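Workshop notebook, Iltmont bench kitchen
17/10/2020
Entry by Tariq Sandhu

Long one today, so get yourself a cup of tea first. I promised the kitchen staff at the Akport canteen that I would write up how things are going in language they could read over my shoulder, and I have been putting it off, partly from laziness and partly from not knowing where to begin. I'll begin with the lid, because the lid took up most of my morning.

Everyone who has worked the hot side at Akport says the same thing about lids. You lift one a few hundred times a week, you get a faceful of steam if you tip it the wrong way, and after a while your wrist lets you know about it. When I spent those days in August standing beside the serving line with this notebook, lids and tongs came up far more than knives or heavy trays, which surprised me (I had come with two pages of questions on heavy trays!). So the pot-and-plate job went to the top of our list. The arm takes the lid off, takes the food out, sets it on a plate, and the person who used to do that stays out at the counter, where the customers are.

On paper that is four short lines. At the bench it's a good deal more, and the part that needs the most patience is the approach. The fingers stay closed while the arm travels, and I want them to stay closed until it is clear of the side handles, which stick out further than you think they do when you are writing down numbers at a desk. I changed the travel height twice this morning and ended up going back to the first value plus a hair. 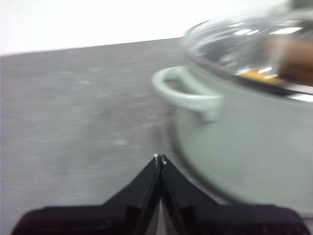 Speed is the other argument. Orakzai, who looks after the motion side and is far more careful than I am, would like everything slowed down near the pot. I would like it slow too, but the canteen has a lunch rush and I've stood in it. Their busiest service that week in August was 202 plates, and I remember how the line backed up the minute one person stepped away to fetch a clean cloth. We have agreed to keep the approach slow and make the time back on the empty return, when there is nothing in the fingers to drop. I think that is fair. I also think I will be grumbling about it again by next week, so please hold me to it.

Now the corn. I had asked for something with an awkward shape that people do serve, and a cob is a lovely awkward thing. It's bumpy, it's fatter at one end than the other, and it will roll off if you let go of it at the wrong moment. We take it from above near the middle, held level, and bring it over toward the plate. The grip setting I liked best in this batch is 17 on our own little scale, which means nothing to anyone outside this room, but there it is for the record. Below that I get nervous on the turn. Much above it the points go into the kernels further than I would want to see on my own lunch, and I'm not a fussy eater.

I would like to try the softer finger pads that Vikis sent over. They are still in their bag on the shelf because I haven't made the mounting plate. Mea culpa. If anyone has a free hour and likes drilling small holes, the drawing is in the blue folder.

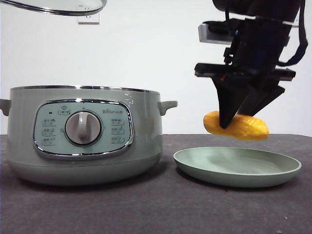
Photo: T. Sandhu / Iltmont bench kitchen

One point for whoever sets up the next run is the plate position. I keep wanting the plate pulled in close to the cooker to save travel, and then the side handle gets in the way of everything. Leave a proper gap. A hand's width is plenty. The people at the canteen do exactly this with their own plates without thinking about it, and I could have saved myself a day if I'd paid attention to their elbows as well as to what they were telling me.

Which brings me around to the people, and to what I wanted to write down while it is fresh.

I went over to Akport again and sat with the hot side crew after their shift. They had been told, more or less, that a machine was coming and that it would be good for them, and you can imagine how that went over. The first question was whose hours would be cut. I said what I have been told, that no hours are being cut this year, and that I can't speak for any year after that, and I think they took it better for my not dressing it up. The second question was who cleans it. That one I couldn't answer, and I should have been able to. If cleaning the fingers between services lands on the same person whose wrists we say we are sparing, we haven't given them very much.

One of the older cooks told me she doesn't mind losing the lids at all, but she does mind losing the look inside the pot. She lifts the lid and knows from the color and the smell if the corn wants longer. So the idea I brought back is that the arm should be able to hold the lid up and wait, and let her look, and carry on when she taps a button. Orakzai thinks the pause is easy to put in. I would like it in before we show them anything else.

Program number 918 is the one to load tomorrow. Please don't use the one before it, which still has the old travel height. The pause will go into a copy, so we can always get back to where we were.

Still open:
Mounting plate for the Vikis pads.
Who cleans the fingers, and with what. Ask Akport, and listen to the answer this time.
Button for the pause. Big enough to hit with a gloved hand or the side of a fist.
A second vegetable. I vote for sweet potato, Orakzai votes for a boiled egg, which is not a vegetable, but I see the appeal.
Return my borrowed tongs to the canteen before they notice.

T.S.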